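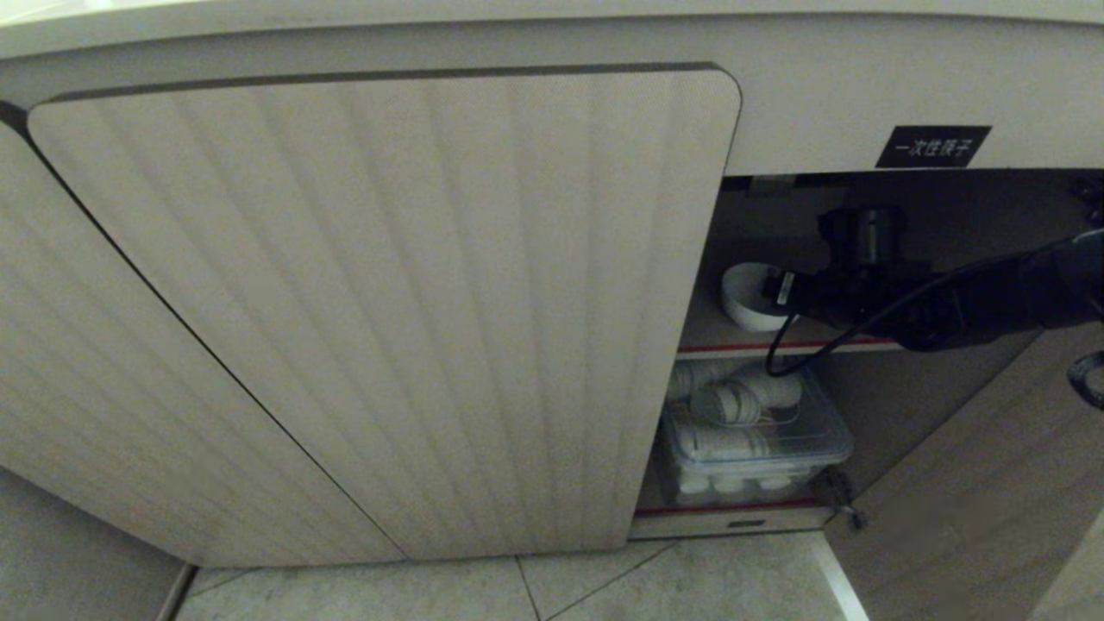

Arm at the upper shelf of a labelled cabinet.

Working inside cabinets: arm practice at Derninwood

1. Open the door fully before the arm enters. Stop if the hinge is in its path.
2. Keep cable slack clear of the shelf edge.
3. Enter level and withdraw along the same line – never turn the wrist inside.
4. Leave 90 mm between gripper and side wall.
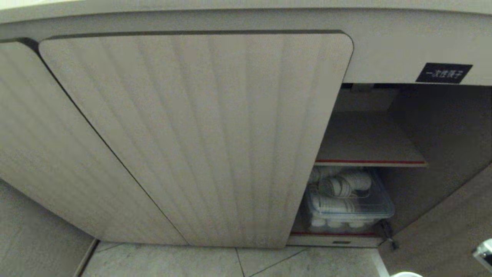

Noman Cheema
Automation Safety Lead, Ferkance

Lidded containers stay on the lower shelf. Where a label and the contents differ, as with cups under a chopsticks label, record the contents and leave the label in place.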